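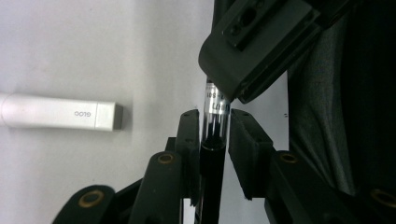

Session 8: Reading an Exhibition Layout

3 min read

A solo exhibition has an order, and the order is a claim about the career. For this session we compare two hangings of the same painter's work, both covered in the June reading packet.

The first, at the Plaseck, runs by date. Visitors start with the student drawings and finish with the large canvases. The second, at Zellora Hall, groups by subject, so an early harbor sketch can sit next to a late one. Vija Vasiliauskas argues in her essay that the dated hanging makes the weak middle years look like a waiting period. Read pages 2 to 8 before class.

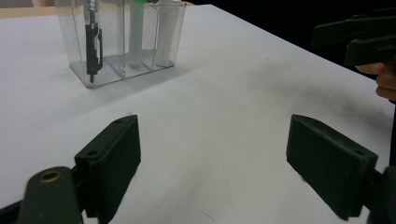
The Zellora hanging has its own problem. It used 105 works out of an estate of 974, and the wall texts don't explain how they were picked. Primo Amato's review is hard on this point - too hard, in my view, but his floor plan is the best one we have.

Terms to know: sightline, anchor work, wall text, return path.

For next time:

- Draw the route you would take through either show, marking where you would stop.
- Choose one anchor work and say what is visible from it.
- Write one wall text, 105 words at most. Don't use the word "journey."

Bring the drawing on paper. Late work goes in the folder outside the Chacko Room.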